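Parcel bench budget: notes and gallery
Trerham depot planning pages
Posted by Ingvar Gunnlaugsson, Aug 8, 2018

We have been asked several times what it costs to set up one robot bench for small parcels, and what has to be bought before the robot is any use. This page puts our planning notes in one place, with the two pictures towards the bottom. The notes cover a single bench: a crate of mailers on one side, a scanning station in the middle and a conveyor on the other side. Larger sorting lines are a different subject and we have not priced one.

The figures are in pounds, without VAT, and come from our own quotes and invoices at Trerham. Your supplier will give you different ones. Gunnlaugur Lykkegaard did the first round of quotes in May and I did the second, so where the two of us disagree I have said so.

Start with the parcels

We spent too long reading arm specifications before we had written down what we wanted picked up. Soft mailers do not behave like boxes. They sag, they slide over one another and the label may be on a fold. If most of your work is cartons then a suction tool is cheaper and you can skip half of this page. Ours is mostly bags, so we priced hands with fingers, and that one choice moved the budget more than anything else on the list.

Write down the largest and the smallest parcel you expect, the heaviest, and how they arrive. Take a crate from a normal shift and keep it for the supplier visits. Besnard asked us for sample parcels before they would quote for the hands, and we had to send a second lot after the first turned out to be all one size.

The bench and belt

The table, the crates and the short conveyor came to 3069 for us, delivered to the door but not fitted. Nadwood supplied the table and belt together. Gunnlaugur wanted to reuse an old table from the packing area. I was against it, as the top was not level with the belt, and in the end we bought new and the old one went back to packing.

Check these before ordering:

Height of the table top against height of the belt. A bag dragged over a lip catches.
Depth of the crate. A deep crate holds more but the last few bags are hard to reach.
Which side the conveyor motor is on, and whether you can get to it with the robot in place.
Where the cables will run. We left this out and paid for a second visit.

Ask for spare crates in the first order. They cost little at that point, and the carriage on a later order cost us more than the crates did.

The scanning station

Ours was 1448 with its stand and cable. A fixed scanner over a flat plate is the simplest arrangement, and the people who cover the bench by hand already know how to use one. The parcel has to be put down with the waybill upwards, so the time spent turning bags over has to go in your sums. We first worked out our hourly rate without it and the answer was far too good.

You can avoid the turning by buying scanners that read from more than one side. We had one quote for this, from Canduren, and it would have taken most of what we had set aside for fitting. We may go back to it next year. If you do look at it, ask for a trial with creased bags as well as flat ones -- the demonstration parcels we were shown were all very neat.

Hands, arms and spares

I have not printed our price for the arms and hands because the quote was for us and has terms attached. What I can say is how we split it. We treated the arms as one purchase with a long life and the hands as something that wears. Fingers take knocks from crate walls and belt rails, and a budget with no line for spare fingers is short from the first day. Ask what a single finger costs, how long it takes to arrive and whether your own people can change it. Two of our suppliers could answer all of that over the telephone. One could not, and we stopped there.

Ask about covers too, and whether fitting them changes the warranty. The answers we had were not the same from one firm to the next, so get it in writing.

Floor, power and light

We allowed 19 square metres for the bench, with room to walk behind it and somewhere to stand full crates. That has been enough. Gunnlaugur thinks we could have managed with less but he does not have to move the crates.

Look at where the windows are before you mark the floor. Daylight changes through the day, and white bags and shiny surfaces throw it back at the cameras. Blinds were not in our first budget. They came to 106 for the pair and I would put them in from the start. If your bench is under strip lights, ask the supplier to test with those lights on.

Have the electrician come before the bench does. Ours came after and had to work round it.

Pictures from the bench

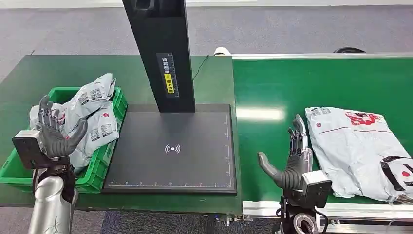
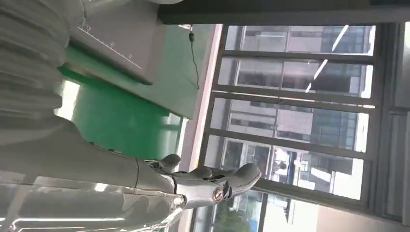 Fitting and the first weeks

Fitting is the part people leave out. The hardware arrives on a pallet and somebody has to level the table, line up the belt, set the scanner height and teach the arms where everything is. Get a day rate as well as a fixed price. We took the fixed price and then found that moving the crate position counted as a change.

Keep a person on the bench for the first weeks and put their hours in the budget. They will be clearing bags that have slipped and putting aside the ones with unreadable labels. Have them write down each stop and the reason for it. A plain exercise book will do. When we sat down to plan the second order we used that book more than any of the reports.

Our order of buying, if we did it again, would be power and blinds, then table and belt, then scanner, then arms and hands, with spare fingers on the same order as the hands. The scanner can be worked by hand while you wait for the robot, so it earns its place early.

Still to be added to this page: the service contract, once Besnard have sent the revised one, and the running cost for electricity. Gunnlaugur has the meter readings and will send them to me when the first quarter is complete.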